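# About Ginmont

We help small warehouses, packing rooms and food pantries plan for their first robots. Planning is the part we love! Before anyone signs a purchase order, somebody has to work out what the arm is going to pick up, where it will stand, who will look after it and what the whole thing will cost once the plugs, the guarding and the training days are added in. That somebody is usually a busy operations manager with a spreadsheet and a lunch break, and we're here to sit down next to them.

## How we got started

Ginmont began in a rented unit in Dadport, above a tile showroom, with two desks and a whiteboard that came with the lease. Declan Haslam had spent years buying equipment for a regional grocery distributor and had seen good machines sit under a sheet because the money ran out before the installation did. He started keeping a list of every cost that had surprised him. The list grew to 100 lines (line 1 is still "forklift to get it off the truck"), and people kept asking for copies.

We still use that list. It has been rewritten so many times that only the first line is original, and every new person who joins us gets to argue for one change to it. The latest addition was spare fingertips, after a client budgeted for grippers but not for the soft pads that wear out on them.

## What we do

Most of our work comes in one of these forms:

- **Needs reviews.** We spend time on your floor, watch the job as it's done now, and write down which parts of it a robot could take on and which parts should stay with people for the time being.
- **Five-year budgets.** Purchase or lease, power, floor work, software licenses, service visits, spares, staff hours. We put it all on one sheet that your finance person can open and change without calling us.
- **Quote reading.** Bring us the quotes you already have. We'll line them up so they can be compared, and send you back to the sellers with a list of good questions.
- **Trial layouts.** We build your task in simulation before you pay for hardware. More on this one further down, as it's the thing visitors ask about most.

We don't sell robots and we don't take a commission from the companies that do. If the sums say that a better conveyor or a taller cart would serve you for now, we'll write that in the report, and then we'll get excited about your cart.

## Menon and Pralia

We have two tools of our own and we're proud of both of them. Menon is our budget workbook. It grew out of Declan's list and it holds the costs, the dates they fall due and the person at your site who has agreed to own each one. It's a plain spreadsheet with very few macros, and we plan to keep it that way.

Pralia is our library of trial tasks. It has 300 of them so far: sorting, stacking, boxing, handing over, turning things the right way up. When a client comes to us with a new job, we start with the closest task in Pralia and change it until their own people say yes, that's the one. Seeing a shift lead lean in toward the screen and say "move that can closer" is a great moment, and it tends to save an awkward conversation with an installer later on.

Grocery items are our favorite test pieces. They're familiar to everyone in the room, and they come in just the shapes that make a planning meeting useful. A box lying flat asks something different of a gripper than a can on its side does, and a squat can is another question again. Those questions turn into budget lines: one arm or two, which hands, how much table each arm needs to reach.
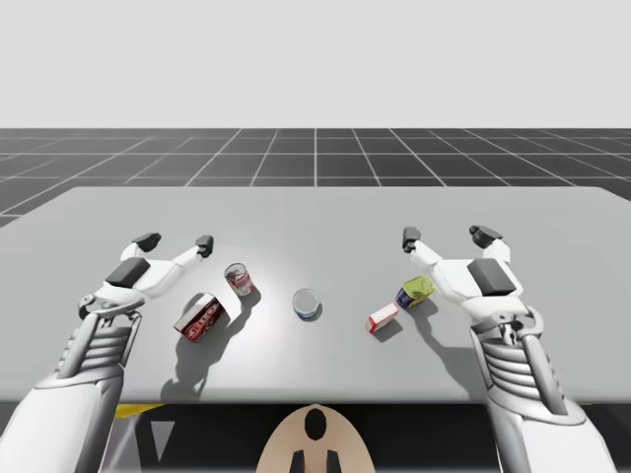 ## Who you'll work with

We're a team of five. Declan leads the needs reviews and will probably ask to see your loading dock before he sees your office. The rest of us split our time between budgets, layouts and travel, and each client has one person to call from the first visit through to the final report.

## Come and see us

Our Dadport office is open to visitors most mornings from 9:00, and we run a free budgeting workshop every May. Bring your floor plan, even if it's a pencil sketch, and any quotes you've collected. Parking is behind the building, next to the tile showroom's delivery door, so please leave room for their van.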